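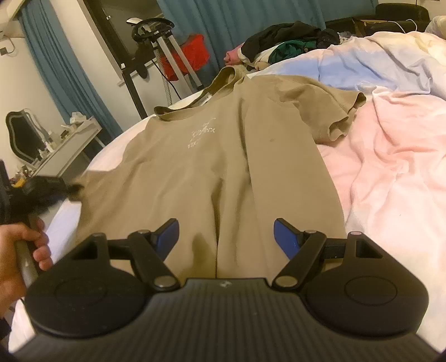 Khaki T-shirt on the bed, small white print on the chest.

Cotton shrinkage and the dryer question

The spec sheets call it relaxation shrinkage. Knit fabric is pulled lengthwise at nearly every stage of production, and it holds that tension until water and agitation let the loops go back to a rounder shape. Length drops, width may grow slightly. Most of the change happens in the first few cycles, and a lower wash temperature reduces it less than people expect.

I keep a log of body length for shirts I plan to wear for more than a season. Measurement is from the high point of the shoulder to the hem, garment flat, no pulling. My last Perkel tee started at 77 cm, which is long, and I bought it long on purpose. Amirul Goh, who used to cut patterns, told me to smooth the fabric with the side of the hand and leave it for a minute before reading the tape. Readings got more consistent after that.
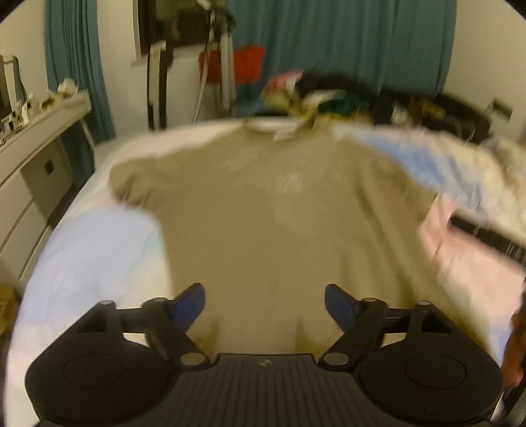
The dryer is the larger variable. Tumbling keeps the loops moving as the water leaves, so the fabric settles at a shorter length than it would on a line. Line drying has its own problem: a wet jersey shirt hung by the hem stretches under its own weight and dries with a wave in it. I use a flat rack for anything over 200 grams per square meter and a hanger for the rest.

Spin speed matters too. Our old Stendis washer had a 600 rpm setting that left shirts heavy enough to distort on a hanger. The current one runs faster and the creases are worse, but drying time is shorter and the side seams stay closer to vertical.

Side seam twist is a separate fault. It comes from the yarn and the knitting machine, and the home laundry only exposes it. I stopped trying to correct it with an iron.

Ruby-Lee Baxter asked in the comments last time whether prewashed shirts are worth the extra money. For a fitted cut, yes. For a loose one I would buy a size up and run it through the dryer twice before cutting off the tags' plastic loops from the next one.

Edit, June 21, 2023: corrected the fabric weight above. I had typed 20.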